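I have owned the same mug of dead pens since I moved to Windthorpe, and I'm pretty sure half of them came with me from the apartment before that. You know the mug. You reach in for something to write a grocery list with, you get a marker that squeaks, you put it back in the mug (why do we do this??), and you end up using an eyebrow pencil.

So October has become the month of small sorting jobs. Nothing bigger than a drawer, nothing longer than 20 minutes, and pens went first. I'm so glad they did, because I enjoyed it way more than a grown adult should!

## Bins, and why I gave up on the mug

My big discovery is the open plastic bin. I used to buy those desk organizers with ten little compartments, and every single one turned into a place for paper clips and lint. A plain bin with no lid is so much better. You can see what's in it, you can tip the whole thing out when it gets messy, and you can wipe it clean when a highlighter leaks.

I like two of them, side by side, one clear and one in a color. Clear is for whatever I grab all day long, and the colored one is for the stuff I don't need to look at - refills, erasers, the stapler I'm scared of.
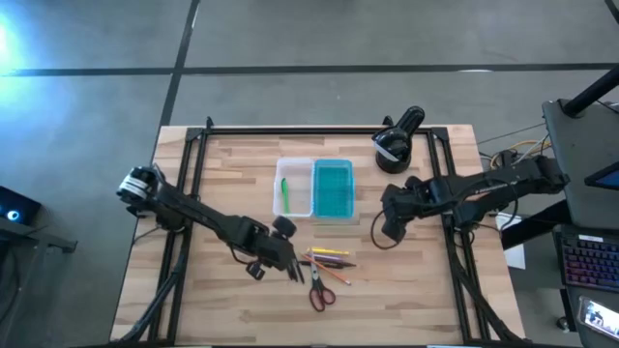
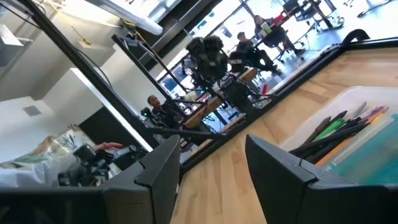
## The scribble test

Okay, back to my kitchen table. Dump everything out and grab a piece of scrap paper. I used the back of a Thaweesak takeout menu, which had plenty of white space and also made me hungry. Every pen gets one loop and one straight line. If it skips, it gets a second try. If it skips again, bye!

Pencils are trickier, since technically a pencil is never dead. My rule is that if it's shorter than my pinkie it goes, unless it's one of the soft Dirnberg ones, which I will use until I'm holding a crumb of graphite between my fingernails.

Markers I sort by whether the cap clicks. A cap that doesn't click is a marker that's going to be dried out by Christmas, so those move to the kitchen drawer for labeling freezer bags and get used up fast.

## What I kept

More than 20 pens went in the trash, and I felt terrible for maybe a minute. What stayed was my good black pens, a few bright ones for the calendar (green for appointments, pink for birthdays, orange for bills), and 2 mechanical pencils. I also found a Prirnano fountain pen I'd been blaming my sister for losing since forever. Sorry, sis. It needs a good soak in cool water, but the nib looks fine.

The mug has gone back to being a mug, after three rounds with baking soda and a bottle brush. There's still a blue ring around the bottom that won't budge, so I'm sticking to dark coffee in that one.

Next up is the battery drawer. I opened it last night, looked in, and closed it again.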